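开放日机械臂演示怎么办：写给下一个被点名的人

整理：Effie Lamont，Vudwood 演示组

去年 May 的开放日结束以后，组里一致认为应该有一份书面流程，一致认为的意思是大家一起看着我。下面按时间顺序写，从前一天下午写到散场。设备以双臂台为准，Halliday 那间小展厅和 Plollusari 的大厅都适用，两处不同的地方我会单独说。

一、前一天下午：占桌子，定剧本

先去占桌子。展厅的桌子看着很多，到了早上就都归咖啡和宣传册了。两张拼在一起最合适，远的一张靠墙摆陈列物品，近的一张留给手臂干活。拼缝要对齐，高低差超过 3 毫米就垫纸板。垫完用手掌抹一遍，别用眼睛看，眼睛在这种事情上很乐观。

再定剧本。剧本只有一条规矩：观众能在一分钟之内看懂。把毛绒玩具从桌面拿到传送带上，看得懂。双臂协同校准外参，看不懂，而且会有一位退休工程师留下来和你讨论到闭馆。去年 Roy Mellor 坚持要演示后者，他和那位先生现在还在通信。

道具按下面的思路挑：

软的优先。毛绒玩具掉在地上没有声音，观众以为是设计好的。
颜色和桌面拉开。米色桌面上放米色东西，相机为难，后排观众也为难。
不带易碎品上近桌。鸡蛋可以出场，请放在靠墙那张桌子的蛋托里，让它以气质参与演出。
糖果不拆袋。拆了以后的事情请参考 Illby 那一场，吸尘器的借条还在我抽屉里。

二、当天早上：上电之前

开门前 80 分钟到场。这个数字是吵出来的，Euan Kerr 主张更早，他自己迟到了。

1. 目视检查两条手臂的线缆。手腕处的线要留出转动余量，手臂转一整圈行程，线不能绷紧。
2. 手指合拢、张开各一次，听声音。平时什么声音自己心里要有数，多出来的那一点就是问题。
3. 桌面擦干净。碎纸片、线头、昨天的面包渣，视觉程序对它们一视同仁，都当作值得抓的东西。
4. 传送带空转，盯住两端滚筒，看皮带有没有往一边跑。跑偏就调滚筒侧面的螺丝，每次只拧一点点，等它走完几圈再拧。
5. 笔记本放在操作员伸手够得着的一侧，屏幕朝操作员。总有人建议转过去给观众看，请微笑着不采纳，报错窗口弹出来的时候你会感谢自己。
6. 急停按钮按一次，真的按，确认手臂停下来，再复位。“上次按过”不算。

三、摆台

摆台有个大概的样子就行，不必追求完全一致，但远近两张桌子的分工不要乱。近桌上手臂够得到的地方只放当天要抓的东西，其余一律退到墙边。
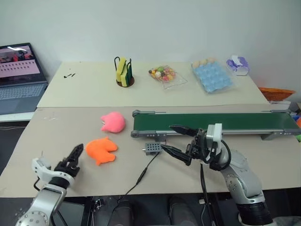 近桌放毛绒玩具和传送带，日用品靠墙排成一行。

墙边那一行有两个作用。一是让台面看起来像有人过日子的地方，观众对厨房海绵的亲切感远远超过对标定板。二是给好奇的人提问用。“它能拿鸡蛋吗？”每一场都有人问。标准回答是“今天的节目里没有鸡蛋”，说的时候不要去看鸡蛋。

毛绒玩具之间留出一只手的宽度。挨得太近，夹爪下去容易一次带起两个，观众会鼓掌，你的日志里会多一条失败记录。掌声和日志哪个重要，由当天的负责人决定。

传送带旁边的小件设备和它的线，全部贴着桌面走，往操作员这一侧收，过道方向不要有线。Plollusari 的地面插座在大厅正中间，延长线请走压线槽，提前一周借，借的时候说要两条，他们会给一条。

四、开演

一场控制在 6 分钟以内，讲解和动作各占一半。讲解的人和操作的人必须是两个人。Liv Myklebust 曾经一个人干过两份，讲到“非常安全”的时候手肘碰到了回车键，手臂礼貌地挥了一下。没有人受伤，她的演讲效果其实相当好，但我们还是写进了流程。

开场先让手臂回到准备位，手指张开，停两秒再动。这两秒是给观众掏手机用的。之后的顺序：

操作员报“准备”，讲解员确认台边没有人伸手，尤其注意身高刚过桌沿的那一批。
执行抓取。速度用平时的 50%，慢一点观众觉得稳重，你也来得及按停。
放到传送带上，松手，手臂抬高之后再开皮带。次序反过来也能成，我不想看。
皮带停，把玩具拿回原处，用人手拿。观众对这一步没有意见。

抓空了怎么办：不要叹气。讲解员说“我们再看一次它怎么判断位置”，操作员重新触发。连续两次抓空，就换一个玩具。第三次再空，进入提问环节，同时操作员检查相机有没有被人碰歪。通常是被人碰歪了，通常是我们自己人。

五、提问环节

问题翻来覆去就那么几个，准备好短答案。

多少钱？请对方去前台登记，前台也不知道，但前台有糖。
会不会抢走我的工作？如果您的工作是把毛绒玩具放上皮带，我们可以谈谈。（Thenmozhi Chettiar 要求注明：这句话不要对来访领导说。）
它会自己学吗？会一部分，然后讲清楚是哪一部分。不要吹，Thenmozhi 会在后排听。
我能摸一下吗？断电之后可以，摸外壳，别摸手指。

六、收摊

先让手臂回到停放位，再断电。顺序反了，手臂会慢慢低下头去，看着很伤感，对关节也不好。玩具装袋，拉链拉上。传送带擦一遍，抬的时候两个人抬框架，不要抬皮带。日志当天导出，文件名写上场次，别再叫“最终版2”。

剩下的糖果归操作员，鸡蛋归最后锁门的人。钥匙交回 Halliday 前台，晚上七点以后前台没有人，投进门边的信箱。

流程有改动请直接在共享文档里改，并在末尾留名字。Roy 的外参校准环节已经有人替他删过两次了，请不要再加回来。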